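Getting scuffs off a pale floor

I spent years scrubbing at heel marks with whatever spray was on sale, and all I got was a sore back and a dull patch by the door! Now I start with a dry tennis ball. Rub lightly, go with the grain, and most black marks lift right off.
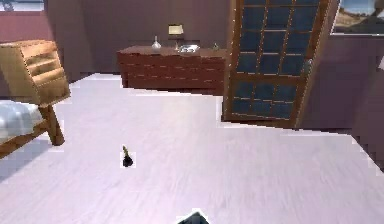

For the stubborn ones I put a dab of baking soda on a damp cloth (damp, please, you don't want puddles), then wipe with plain water and dry it with an old towel. I keep the towel under the sink with the Skanine polish.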